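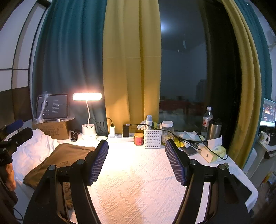
Photo: Raed Bataineh

Hand-held grippers, build gallery

I started on these in May and they have taken over the dining table since. The plan was a pair of two-finger grippers that a person can hold and squeeze, light enough to use for a whole evening, with linkages stiff enough that the fingertips meet in the same place every time. I have called the design Vuko, mostly so that the files have a name.

The notes below follow the one picture at the top. I write down part changes as I make them, so some of this is more for me than for you.

Fingers
Both fingers are dark linkage bars with long openings cut through them. The openings save weight, and they also let me get a hex key in from the side. The first set was solid and I could feel the difference in my wrist after twenty minutes. The left and right fingers are mirrored parts, printed from the same file flipped over.

Pivots
Round metal pins, two on each side where they show in the picture. I tried plain machine screws at first and they backed out. The pins are from Sotent, who sell them in bags of 200, so I have plenty left if anyone nearby needs a few. Drill the holes undersize and ream them by hand. I ruined two bars by going straight to the final size.

Pads
Dark blue, ribbed across the inner face. This is the fourth pad. Number one was smooth and let a steel tumbler slide straight through. Numbers two and three had ribs that were too tall and folded over under load. The current ones have fine ridges and have held up through 765 test squeezes on the counter script, with a little wear at the tips. They are glued on and I would like to change that – a slide-in pad would be easier to replace.

Second gripper
Part of it is in at the left, with a hand on it. It has a blue pad as well. The grip went through more versions than the fingers did. My hand is on the small side and my brother's is not, and a handle that suits both of us took 11 prints. The final shape is a compromise and I find it a little fat at the bottom.

Cables
Still the worst part of the build. There is a thin black one looping in the bottom left corner of the picture, and I have snagged cables like it on chair backs more than once. I am going to add a clip on the side of the handle. Matar, a small parts shop near me, has a right-angle connector that might do the job, but it adds length and I have not decided.

The table
A white cloth with an embossed pattern, a folded brown cloth on it, and whatever else was out that evening. Cups, tissues, bottles and jars are good things to practice on. Soft packaging is harder than it looks, and thin cloth is harder again. Folding is where I notice any slop in the linkage, so I do a few folds after every change to the pivots.

Light
The white desk lamp does most of the work after dark. It is bright enough to wash out the cloth close to it, and I usually turn it down when I am checking how the tips line up. Small gaps between the pads are easier to judge in softer light.

Where it stands
The log is at 1,127 grips in total across all versions. Next on the list are the cable clip, the slide-in pads and a proper stop so the fingers can't be forced past fully open. I have promised to take the pair to the Pilthorpe shared workshop once the clip is done, and the bar drawings will go up on this page at the same time. If you are building your own, get the bars and pins right before you spend any time on the handle.

– Raed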